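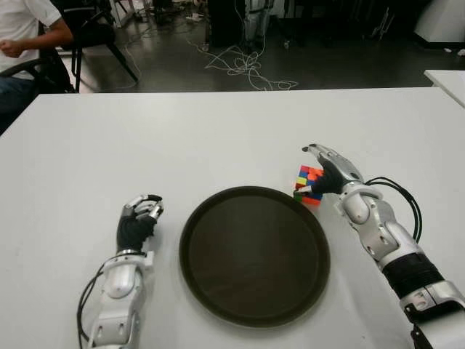 写真1 白い天板の台と円形の盆

# ベムデール会館(Bemdale)共用棟 給湯・配膳・貸室 安全点検表 兼 所見書

点検日:4/5/18
対象:共用棟3階 給湯室、配膳前室、貸室、廊下および階段室
点検区分:定期点検(年度当初)
前回点検:前年度の同区分点検。ただし3月に実施した配膳前室の棚入替え後の確認を含む。

## 記入要領

判定欄には「適」「要是正」「経過観察」「対象外」のいずれかを記入する。「要是正」とした項目は、所見欄に場所と状態を記し、使用停止の要否を併記すること。「経過観察」は現時点で使用を妨げないものに限る。判定に迷う場合は「要是正」として扱い、施設管理係の判断を待つ。

点検中に設備の電源を切る場合は、隣室の利用者に事前に告げ、復電後に時計、換気扇および保温機器の動作を確認する。点検者の判断で部品を取り外すことは認めない。

## A 電気設備

| 項目 | 確認内容 | 判定 |
|---|---|---|
| A-1 | 分電盤の扉が施錠され、前面に物品が置かれていない | 要是正 |
| A-2 | 各回路の名称表示が現状と一致する | 要是正 |
| A-3 | 漏電遮断器の試験ボタンによる動作確認 | 適 |
| A-4 | 給湯室コンセントに変色、がたつき、焦げ跡がない | 適 |
| A-5 | 延長コードの常設使用がない | 経過観察 |
| A-6 | 水回り付近の器具に接地線が接続されている | 適 |
| A-7 | 照明器具のカバーに割れ、浮きがない | 適 |

**A-1 所見**
分電盤の前に折りたたみ椅子の台車が置かれていた。点検時に廊下側へ移動したが、台車の定位置が定められていないため、再び同じ場所に戻されるおそれがある。床面に区画線を設け、台車の置場を階段室と反対側の壁際に指定すること。使用停止は不要。

**A-2 所見**
「配膳前室・南」と表示された回路が、実際には給湯室の換気扇に給電している。棚の入替えに伴い壁面のコンセントを移設した際、表示の更新が漏れたものと思われる。単線結線図の控えも旧のままである。電気工事を請け負ったプラステン(Prasten)に図面の提出を求め、表示と控えを同時に改めること。改めるまでの間、分電盤の扉の内側に注意書きを掲示する。

**A-5 所見**
貸室の窓側で、前回と同じ位置に延長コードが残置されていた。通電はしていない。行事の都度持ち込まれ、そのまま残されているものとみられる。貸出用の延長コードは事務室で番号管理されているが、当該品には番号札がなかった。利用後点検の項目に「私物コードの持帰り」を加えることを検討されたい。

給湯室の電源容量は、合計4,000Wである。一口のコンセントに接続できるのは最大2,000Wまでとし、電気ポットと保温庫を同じ口から取らないこと。この旨の掲示は流し台の上にあるが、湯気で文字が薄れており、読み取りにくい。掲示物は防水のものに替える。

## B 給湯および水回り

| 項目 | 確認内容 | 判定 |
|---|---|---|
| B-1 | 湯沸器本体および配管接続部からの漏水がない | 適 |
| B-2 | 給湯温度の設定が基準どおりである | 要是正 |
| B-3 | 排水口の目皿が取り付けられ、詰まりがない | 適 |
| B-4 | 流し台下部に洗剤と食品が混在していない | 要是正 |
| B-5 | 換気扇の羽根およびフィルターに著しい油汚れがない | 経過観察 |
| B-6 | 床面に水たまり、滑りがない | 適 |
| B-7 | やけど時の対応手順が掲示されている | 適 |

**B-2 所見**
湯沸器の設定は、当会館の取扱基準により55度としている。点検時の表示はこれを上回っていた。冬季に利用者の要望で上げたまま戻していない可能性があるため、操作盤のロック機能を有効にし、設定変更は事務室でのみ受け付けることとする。点検時に基準値へ戻した。利用者への周知文は施設管理係で作成する。

**B-4 所見**
流し台の下の扉内に、漂白剤と開封済みの茶葉袋が同じ段に置かれていた。茶葉は処分し、漂白剤は鍵付きの清掃用具庫に移した。清掃業務を委託しているハシュミ(Hashmi)には、洗剤類の保管場所を清掃用具庫に限ることを改めて通知すること。詰替容器に内容物の名称がないものが見受けられたため、無表示の容器はすべて回収とする。

**B-5 所見**
フィルターの汚れは前回より進んでいるが、吸込みに支障はない。次回の定期清掃で交換する。交換用フィルターの在庫は給湯室ではなく事務室の棚にある。

## C 台、盆および配膳用具

本区分は、来館者に茶菓を供する行事の増加を受け、今年度から独立の区分とした。従来は「備品一般」に含めていたため、前回との比較ができない項目がある。

| 項目 | 確認内容 | 判定 |
|---|---|---|
| C-1 | 台の天板に割れ、反り、鋭い角がない | 適 |
| C-2 | 台の脚部の固定が確実で、押しても揺れない | 経過観察 |
| C-3 | 折りたたみ台のロックが確実にかかる | 要是正 |
| C-4 | 盆の縁に欠け、ささくれがない | 適 |
| C-5 | 盆の塗装面に浮き、剝がれがない | 経過観察 |
| C-6 | 滑り止めを要する盆に敷物が備えられている | 要是正 |
| C-7 | 配膳用ワゴンの車輪および制動装置の動作 | 適 |
| C-8 | 破損食器の廃棄容器が区分されている | 適 |
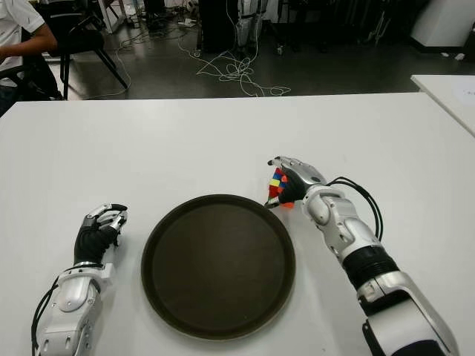 写真2 縁の立ち上がった濃茶色の丸盆

**C-2 所見**
配膳前室の台のうち窓寄りのものに、わずかな揺れが認められた。脚先の調整具を締めることで収まったが、床の傾きによるものか調整具の緩みによるものか判別できない。次回まで月ごとに確認し、再度緩むようであれば部品交換とする。この台には重量物を載せない旨の札を付した。

**C-3 所見**
貸室用の折りたたみ台で、ロックの戻りが遅いものが見つかった。天板を起こした際に掛かりきらず、荷重をかけると脚が畳まれる危険がある。ただちに使用を停止し、赤札を付けて倉庫の奥へ移した。納入元のダレックス(Dallex)に修理の可否を照会中である。回答があるまで貸出台帳から除外すること。

ロックの確認は、利用者の耳と手の両方で行うよう案内してきたが、案内文が日本語のみである。外国語を用いる団体の利用が増えていることから、図による説明を加えるのが望ましい。

**C-5 所見**
茶托および盆の一部で、底面の塗装に細かな擦れがあった。上面には及んでいない。食品が直接触れる用途には用いず、器を載せる用途に限れば支障はないと判断する。重ねて保管する際、間に紙または布を挟むこと。

**C-6 所見**
貸出簿に「滑り止めあり」と記載された盆について、付属の敷物が揃っていない。洗濯後に戻されていないものがあるとみられる。敷物のない盆で熱い飲料を運ぶことは、次の要領が満たされる場合を除き認めない。

- 器の底および盆の上面を拭いてから載せる。
- 熱い飲料は器の八分目までとし、蓋のあるものは蓋をする。
- 階段を使って運ばない。
- 扉の開閉は運ぶ者と別の者が行う。
- 児童が同席する行事では、卓上で注ぐ方式に改める。

## D 手指の保護および保護具

| 項目 | 確認内容 | 判定 |
|---|---|---|
| D-1 | 耐熱手袋に穴、硬化、縫い目のほつれがない | 要是正 |
| D-2 | 清掃用手袋と調理用手袋が区別されている | 適 |
| D-3 | 扉、引出し、ワゴンの可動部に指を挟む隙間がない | 経過観察 |
| D-4 | 折りたたみ台の開閉部に挟み込み注意の表示がある | 要是正 |
| D-5 | 救急箱の内容が一覧表と一致し、期限内である | 要是正 |

**D-1 所見**
給湯室の耐熱手袋は、人差し指の先に当たる部分の生地が薄くなっている。交換とする。手袋は親指と指先から傷むため、手のひらだけを見て良否を決めないよう、点検者に徹底されたい。左右を入れ替えて使っている例があり、片方のみ著しく傷む原因となっている。

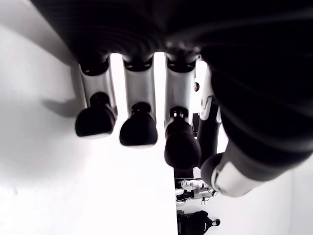 写真3 銀灰色の指と黒い指先部(下側から)

**D-3 所見**
配膳前室の引戸は、閉まる直前に速度が上がる。戸当たりのゴムが硬化しているためと考えられる。大人の利用では問題となりにくいが、幼児を伴う行事では開放状態で固定すること。ゴムの交換は本年度前半の小修繕に含める。ワゴンの取っ手と壁との間隔については、搬送経路の幅に余裕があり、通常の使用で手を挟むおそれは小さい。

**D-4 所見**
表示が剝がれている台がある。剝がれた跡に粘着剤が残り、埃が付着していた。除去のうえ貼り直す。貼付位置は天板の裏ではなく、開閉時に手を添える側の側面とする。

**D-5 所見**
一覧表に記載のある冷却用品が不足していた。絆創膏は足りているが、開封した箱の中で湿気を帯びたものがあり、廃棄した。消毒液は期限内。使用した者が記入する用紙には、直近の使用の記録がなかった。救急箱を使った場合は、けがの程度にかかわらず用紙に記入するよう、利用団体に説明すること。

## E 避難経路および防火

| 項目 | 確認内容 | 判定 |
|---|---|---|
| E-1 | 階段室の防火戸が障害なく閉鎖する | 適 |
| E-2 | 誘導灯が点灯し、見通しを妨げるものがない | 経過観察 |
| E-3 | 消火器が所定位置にあり、圧力計が正常範囲を示す | 適 |
| E-4 | 廊下に可燃物の仮置きがない | 要是正 |
| E-5 | 非常放送が貸室内で明瞭に聞こえる | 適 |
| E-6 | 避難経路図が現在の間取りと一致する | 要是正 |

**E-2 所見**
貸室出口上部の誘導灯は点灯しているが、行事用の横断幕を吊る金具に近く、幕の掛け方によっては一部が隠れる。金具の使用許可を出す際、幕の上端が誘導灯の下に収まることを確認すること。

**E-4 所見**
棚の入替えで生じた段ボールが廊下の突当たりに残っていた。搬出の手配はされていたが、収集日までの置場が指示されていなかった。点検当日中に地上階の集積所へ移動済みである。今後、搬入業者には梱包材の当日持帰りを条件として示すこと。

**E-6 所見**
配膳前室の間仕切りの位置が、掲示の避難経路図と異なる。避難方向に誤りはないものの、初めて訪れた者が現在地を取り違えるおそれがある。図面の修正後、貸室、廊下および給湯室の掲示を一括で差し替える。旧図の取外しを確実に行い、新旧が並ばないようにすること。

## F 貸室の利用後状態

| 項目 | 確認内容 | 判定 |
|---|---|---|
| F-1 | 窓の施錠、落下防止具の取付け | 適 |
| F-2 | 床面の損傷、敷物端部のめくれ | 要是正 |
| F-3 | 机、椅子の原状復帰 | 適 |
| F-4 | ごみの分別および持帰り | 経過観察 |
| F-5 | 利用報告書の記載漏れ | 経過観察 |

**F-2 所見**
入口付近の敷物の端がめくれ、つまずきの原因となり得る。両面テープによる仮止めを行った。仮止めは車椅子の通過で剝がれやすいため、見切り材の取付けを依頼する。取付けまでの間、入口の開閉時に目視で確認すること。

**F-4 所見**
分別はおおむね守られているが、飲み残しの入った容器がそのまま廃棄されている例があった。流しに飲み残しを捨てる際の網の位置が分かりにくいとの意見が寄せられている。

**F-5 所見**
「異常の有無」の欄が空白のまま受理されている報告書がある。空白は「異常なし」とみなさない。受付時に記入を求めること。様式の改訂により、当該欄を冒頭に移す案が出されているが、本点検の範囲外とし、別途協議する。

## 是正の手配一覧

| 該当項目 | 措置 | 担当 | 状況 |
|---|---|---|---|
| A-1 | 台車置場の指定、床面の区画線 | 施設管理係 | 手配中 |
| A-2 | 回路表示および結線図の更新 | プラステン | 図面待ち |
| B-2 | 操作盤のロック、周知文の掲示 | 施設管理係 | 設定は是正済み |
| B-4 | 洗剤保管の通知、無表示容器の回収 | ハシュミ | 通知準備中 |
| C-3 | 折りたたみ台の修理または更新 | ダレックス | 照会中、使用停止 |
| C-6 | 敷物の補充、貸出簿の訂正 | 事務室 | 未着手 |
| D-1 | 耐熱手袋の交換 | 事務室 | 発注前 |
| D-4 | 挟み込み注意表示の貼直し | 施設管理係 | 未着手 |
| D-5 | 冷却用品の補充 | 事務室 | 発注前 |
| E-4 | 段ボールの搬出 | 施設管理係 | 完了 |
| E-6 | 避難経路図の修正および差替え | 施設管理係 | 原図修正中 |
| F-2 | 見切り材の取付け | 施設管理係 | 仮止め済み |

## 点検者補記

一 使用停止とした折りたたみ台は、修理後であっても施設管理係の立会いによる確認を経なければ貸出しに戻さない。赤札を外せるのは同係に限る。

二 区分Cの用具について、貸出簿の品名と現物の呼び方が一致していない。「丸盆」「大盆」「運び盆」が同じ品を指している箇所があり、照合に時間を要した。品名の統一は敷物の補充に合わせて行うこと。

三 経過観察とした項目は、次回点検表にあらかじめ転記し、前回判定を併記する。前回から二度続けて経過観察となるものは、要是正に改める。

四 給湯室の掲示物が多く、重要な注意が埋もれている。電源容量、やけど対応、避難経路の掲示を目の高さに残し、行事案内は廊下の掲示板へ移すこと。

五 本表の原本は事務室で保管し、写しを給湯室の綴りに入れる。写しへの書込みは原本に反映されないため、訂正がある場合は事務室へ申し出ること。

点検:施設管理係
受領:事務室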